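Can I wash new yellow cotton sheets with other colors the first time?

Posted in Home and Laundry, April 16, 2020

I bought a set of yellow cotton sheets from Fodell and the label only says "wash before first use, wash with like colors." I don't own anything else yellow. We are four people in this house and I try not to run the machine for one set of sheets. Can I put them in with light blues and grays, or will the yellow come out on everything? Also, should it be cold or warm? The label shows the tub symbol with one dot in it. My washer is an older top loader with no extra rinse setting, if that matters.

Lovely Catacutan

2 answers

Amber Martens

Wash them alone the first time. I know you don't want to, but one load is cheaper than replacing a stack of gray T-shirts. Yellow is not the worst color for bleeding (red and dark indigo are), but it shows up on pale blue as a greenish tint and that is hard to get out.

One dot in the tub means cold, 30 C or 86 F at most. If your machine only says cold, warm and hot, use cold.

You can test before you decide. Wet a corner of the pillowcase with lukewarm water, press a white paper towel or an old white sock on it for a minute, and look at the towel. If it stays white, you are probably fine to mix with light colors from the second wash on. If it picks up yellow, wash the sheets alone again and repeat the test.
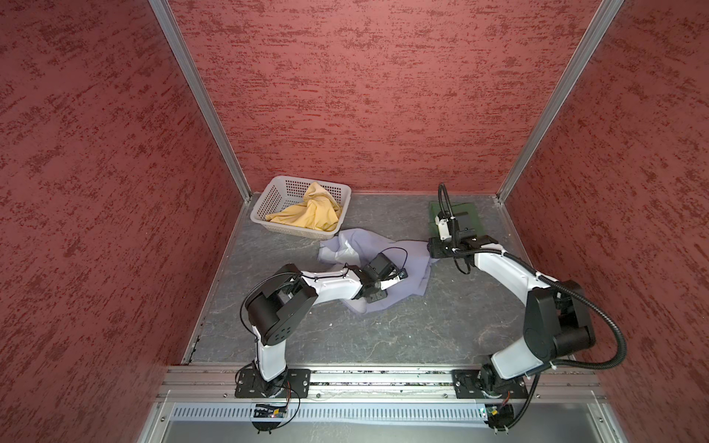
For the older top loader, you can get an extra rinse by letting the cycle finish and then turning the dial back to rinse and spin. Use a little less detergent than you normally would. New sheets often have a finish on them that suds up, and too much soap leaves them stiff.

Don't put fabric softener in the first wash. Some people add a half cup of white vinegar to "set" the dye. It doesn't set modern dyes – they are either fixed at the mill or they aren't. It won't hurt the sheets, but don't count on it. Same with salt.

If something does get stained, keep it out of the dryer. Heat makes it much harder to remove. Soak it in cool water with oxygen bleach (check the label on the garment first) for a few hours and wash it again.

Drying: low heat, and take them out while they are slightly damp if you want fewer wrinkles. Shake out the fitted sheet halfway through or the pillowcases end up balled inside the corners.

pangilinan204

I just throw everything in together on cold with one of those color catcher sheets. Been doing it since I moved out and only ruined one thing, a white bra. That was a red towel's fault.

Comment from Lovely Catacutan

Thank you both. I did the paper towel test on a pillowcase and got a very faint yellow mark, so I'm washing them alone tonight. I'll try the trick with the dial. Does the first wash need to be the full set, or can I do the pillowcases with the next load?

Comment from Amber Martens

Do the full set together. If they fade at all you want them to fade by the same amount.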